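Nutus eröffnet Gemeinschaftshalle im Grollport

Im September nimmt die Genossenschaft Nutus ihre neue Arbeits- und Veranstaltungshalle im Grollport in Betrieb. Die Fläche umfasst 680 Quadratmeter und steht Betrieben, Vereinen und Einzelpersonen aus der Umgebung offen. Zum Start werden 25 feste Arbeitsplätze vergeben, 21 davon sind bereits vermietet.

Das Gebäude stand zuvor mehrere Jahre leer. Für den Umbau war das Planungsbüro Totex verantwortlich. Die Tragstruktur der Halle blieb erhalten, erneuert wurden Elektrik, Heizung und Bodenbelag. Auf feste Trennwände zwischen den Arbeitsbereichen hat Totex verzichtet - die Mieter sollen ihre Plätze bei Bedarf selbst umstellen können.

"Wir wollten die Höhe der Halle erhalten und trotzdem Plätze schaffen, an denen man den ganzen Tag arbeiten kann", sagt Manju Semwal, Projektleiterin bei Nutus. Die Nachfrage sei schon vor Abschluss der Arbeiten groß gewesen.

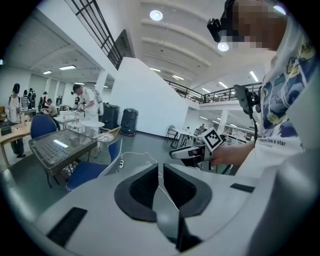
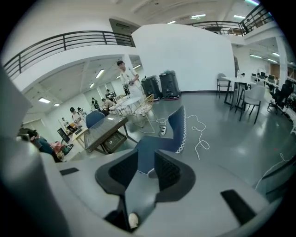 Die Möblierung hat Nutus in den vergangenen Monaten nach und nach zusammengestellt, zum Teil aus Beständen anderer Standorte. Einheitliche Serien gibt es deshalb nicht. Der runde weiße Tisch vor der geschwungenen Wand ist für kurze Besprechungen gedacht, der geflochtene Stuhl daneben gehört zur selben Sitzgruppe. Für längere Termine stehen Glastische mit dunklem Gestell bereit. Gearbeitet wird unter Leuchtstoffröhren, die Beleuchtung lässt sich nach Bereichen getrennt schalten.

Die Bewirtung bei Veranstaltungen übernimmt Nutsugah. Die Halle kann auch tageweise gemietet werden, die Mindestdauer beträgt 2 Stunden. Anfragen für die verbleibenden Arbeitsplätze nimmt das Büro von Nutus im Grollport entgegen.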